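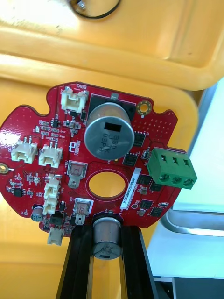 Vandalcombe, 18 March 2025

3. Planting and aftercare

3.1 Site and plants

The trial hedge was planted on the north side of the Vandalcombe nursery, on ground that had been in grass for several years. The soil is a heavy clay loam that holds water through the winter and cracks in dry summers. The land slopes gently to the east, and the lowest rows stand wet after rain. No drainage was added before planting.

We planted 3000 hornbeams (Carpinus betulus) as bare-root whips in a single winter. All came from one grower and were of the same seed lot. They were divided among 36 rows, which were not all the same length because the field narrows toward the gate. Plants with broken leaders or badly torn roots were set aside at grading and used to fill gaps in a shelter belt outside the trial.

Roots were kept under damp sacking between lifting and planting. One delivery was held back by frost and had to be heeled in for nine days. Those plants went into the four rows nearest the lane, and we have kept their results separate wherever it makes a difference.

3.2 Treatments

Three treatments were compared. In the first, whips were planted and left at full height. In the second, they were cut back by a third at planting. In the third, they were left alone at planting and cut back by the same amount after one full growing season. Treatments were assigned to whole rows by drawing slips, since cutting single plants within a row would have given the taller neighbors an advantage in light.

Cutting was done with hand pruners, just above a healthy bud. Costel Karagiannis and Vesela Kos did all of it between them, and each worked on rows from every treatment.
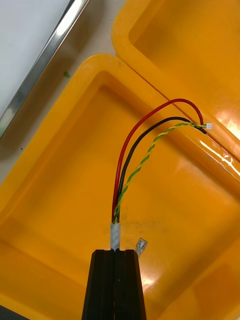

Weeds were controlled with a mulch of composted bark, laid to the same depth in every row and topped up once. Bindweed came through the mulch in the lower half of the field and was pulled by hand until the end of the second summer. No herbicide was used after planting. Rabbit guards were fitted to all plants in the first week and taken off when the stems had thickened enough to push against them.

The rows were watered only in the first summer, during a dry spell that began in June. Water was given through a drip line, with the same running time for each row. The line serving the two top rows was blocked for part of that period. We did not find out until the leaves had begun to scorch, and both rows are left out of the growth comparison in Section 4.

3.3 Measurements

Height and stem thickness were measured at the end of each growing season, after leaf fall. Measuring every plant took too long in the first year, so for later years we used a fixed sample of 806 plants, marked with tags at the base. Plants at the ends of rows were not included in the sample. Where a tagged plant died, it was recorded as dead and was not replaced by its neighbor.

Density at the base matters more to most growers than height. A hornbeam hedge that is tall and bare at knee level is hard to put right without cutting it down hard. We therefore counted live side shoots on the lowest part of each tagged stem. Cor Geerts checked the counts in 19 of the rows without being told which treatment they had received. His counts and ours differed mostly on plants with many short spurs, and we agreed afterward to leave out any spur without a leaf scar.

We use cookies to remember your reading preferences. By continuing to browse this site you agree to their use. Accept | Manage settings

Leaf retention over winter was scored by eye from the path, on a scale from one to five. This is a rough measure. Young hornbeams hold their dead leaves unevenly, and wind exposure at the western edge of the field had a clear effect on the scores in both winters. We report them only as row averages.

Figure 3. Four yellow plastic bins on a white table, with a rectangular stainless steel tray between them. 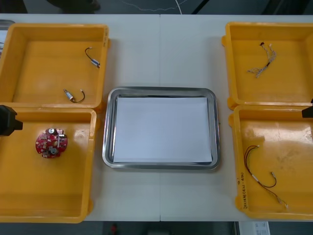 3.4 Losses and replacements

Dead plants were replaced in the first winter only, with whips held over from the original delivery. Replacements were marked with paint on the stem and do not appear in any of the averages. Most losses were in the wet rows at the bottom of the slope, where the roots of lifted plants were black and soft. Losses in the four late rows were higher than in the rows beside them, under all three treatments.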